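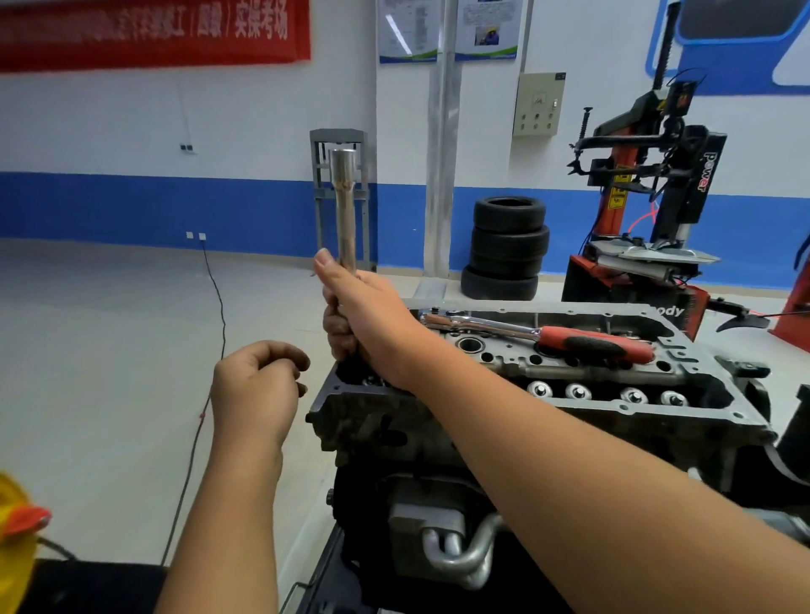 ## Unit 9: Cylinder Head Removal, Stand-Mounted Engine

Instructor: Gitau Obura. Bench supervision: Irja Räsänen.
Handout revised 12 March 2021. Replaces the Busari sheet used in earlier sections.

### 9.1 Scope

This unit covers loosening and removing the head bolts with hand tools. The valve cover is already off. Timing components are covered in Unit 8 and are assumed to be out of the way. Reassembly and final torque are covered in April.

### 9.2 Tools

- Ratchet with reversing lever
- Long extension
- Deep socket, size per the engine data card
- Breaker bar, for initial loosening only
- Magnetic pickup
- Bolt tray, numbered

Power tools are not used on head bolts in this course.

### 9.3 Assembling the drive

Press the socket onto the extension until the detent ball clicks. Pull on the socket once by hand. If it comes off without resistance, the detent is worn and the extension goes back to the tool counter.

Lower the socket and extension into the bolt recess without the ratchet attached. A bare extension shows alignment clearly. With the ratchet fitted, the weight of the handle tips the bar to one side and the socket can sit on the edge of the bolt head while feeling seated. Turn the extension a few degrees with the fingers in each direction. A seated socket has a small, even amount of play. Attach the ratchet last.

An extension twists under load. The longer the bar, the more the handle moves before the bolt does. This movement is springy and returns when the handle is released. A bolt that has broken loose does not return.

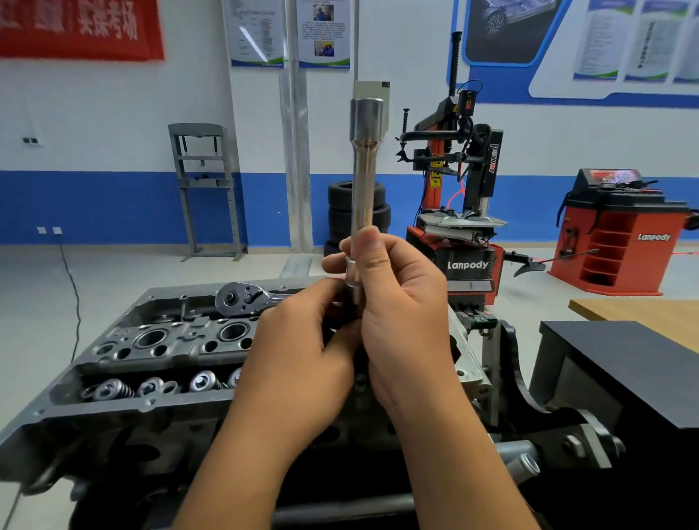
Keep one hand on the upper end of the drive while pulling with the other. The supporting hand holds the bar in line with the bolt and does not add turning force. Side load is the usual cause of rounded bolt heads in this exercise.

Exposed valve springs and retainers are not handholds. Do not rest the socket on them or lever against them.

### 9.4 Loosening sequence

1. Confirm the engine is at room temperature and the stand is locked.
2. Start with the outermost bolts and work toward the center, alternating ends.
3. Loosen each bolt a quarter turn on the first pass.
4. Repeat the sequence for a second quarter turn.
5. Remove the bolts by hand and place each in its numbered slot.

Skipping the first pass can warp an aluminum head. Section B lost a Cluris training head this way. It measured outside the flatness limit and was scrapped.

### 9.5 Record sheet

Enter the extension number from the tool tag. The long extensions for this unit are tagged 289 and 308. Note any bolt that needed the breaker bar and its position. J. Temba and M. Rotich collect the sheets before the tool check.

### 9.6 Review before the practical

- Difference between bar twist and bolt movement
- Direction of the loosening sequence, and how it differs from tightening
- Checking a detent
- Skollia workbook, chapter on threaded fasteners, sections on clamp load and stretch

Ismail Farouk has the spare engine data cards.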